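Plates from the Stilville sale

Sunday's haul, finally sorted! I went out to Stilville with Ruth Urrego at some ungodly hour (the gates open at 7, the good boxes are gone by half past) and came home with a crate of odd dinner plates, no two matching, which is exactly how I like them. We paid $16 for the lot. Ruth thinks I was robbed. I've been swapping pieces in and out of the kitchen cupboard all week, and my favourite colours at the moment are the dark ones, greens and deep reds, anything that looks good under a roast potato.

Only a few pieces have had their turn on the gallery so far. Mawar has dibs on the blue saucers, so they won't be appearing, and the chipped Girnard bowl has gone out to the verandah with a succulent in it.

The green-rimmed one, my pick of the crate. White in the middle, with a thin red ring inside the green and a little coloured pattern near the edge.

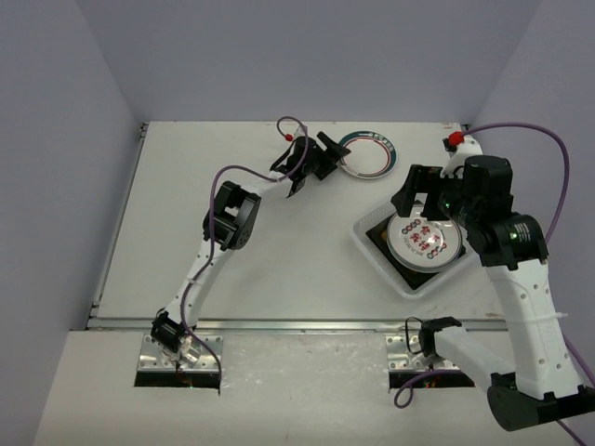

Can you put old plates with painted rims in the dishwasher?

I'd wash them by hand in warm water with a soft cloth, as the heat and the detergent can fade the colours over time.

More next month, once I've been through the second box.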